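Ticket 2000-132: Two white tables out of line, gap between tops
Site: Godico test kitchen, bay 5
Category: Furniture and fit-out
Status: Closed, monitor

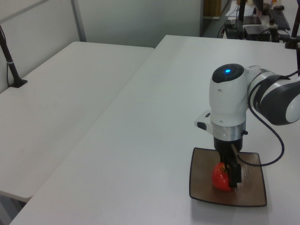

Nusrat Rajput: Please don't close this as cosmetic. The gap collects crumbs and tomato seed, and the cloth catches every time I wipe across. I also can't run a sheet pan from one top to the other without lifting it. It was fine until the floor was redone in March.

Reported condition
Two white tables, sold as a pair under the Rometti name, meant to be used as one continuous bench. The left one sits at a slight angle to the right one, with a narrow gap between them. A plate and a tomato are set out on the right table. Partition panels stand behind the left table.

Requester has already tried pushing the left table across by hand. Moved, then drifted back over several days of normal use.

9:40 – First visit
Cleared the right table. Square brown plate and produce moved to the side bench.
Measured the gap at the front edge and at the rear. Front 11 mm, rear 4 mm. The tables are not parallel, so pushing them together closes the rear corner first and leaves the front open.
Checked tops with a straight edge. Left top is 3 mm low at the front corner nearest the gap. Both tops flat within themselves, no bow.
Checked feet. Right table: all four in contact, lock nuts tight. Left table: front foot wound almost fully in, lock nut loose. This table rocks on the diagonal when leaned on.

Ruled out
Bent frame on the left table. Diagonals taken underneath agree within 1 mm.
Swollen edge on either top. Thickness is the same at all corners.
Partition pushing the table forward. There is clearance along the full length of the panels.

10:25 – Attempt 1
Wound the left front foot out until the rock stopped. Tops level to within 1 mm at the gap. Squared the left table to the right and closed the gap. Loaded the front edge with a 40 kg weight and released it. Gap reopened to 2 mm at the front. The joining plates that should hold the two frames together are missing. Requester doesn't recall seeing any. Probably taken off when the tables were lifted out for the floor and not put back.

Called Paracha stores. They hold the plates but not the original screws. Plates reserved, screws to come from our own stock.

10:50 – Left table as is with the foot adjusted and lock nut done up. Requester advised to keep heavy pans off the front corner until the plates are in.

Comment from requester
Much better already, no rocking. Gap is still there but I can wipe over it. Can you leave the back accessible? I need to get a brush down between the table and the panels.

Second visit, 2:15
Plates collected. Two fitted underneath, one front and one rear. The rear holes did not line up by 2 mm. Slotted the plate, did not drill the frame.
Order of work, for whoever does the next pair:
Level both tables separately first.
Fit the front plate finger tight.
Pull the rear together and fit the second plate.
Tighten front, then rear, then recheck level.
If the plates are tightened before levelling, the low table hangs off the other one and the rock comes back later.

Gap after fitting: under 1 mm along the whole length. Step between tops: none I could feel with a fingernail. Repeated the 40 kg load, no movement.

Ran a bead of Jenomen food-area sealant along the joint, colour white, and tooled it flush. Cure time per the tube is overnight. Requester told not to wipe across it before morning. Rear clearance to the panels kept at a brush width as asked.

Next morning, requester
Sealant is set. Pan slides across. One small low spot in the bead near the back, doesn't bother me.

Low spot noted. Will top up at next routine visit if it holds water.

Parts used: joining plate x 2, screws x 8, sealant part tube.
Outstanding: floor contractor to be asked whether the plates from the other bays were refitted – bay 3 has the same tables and hasn't been checked.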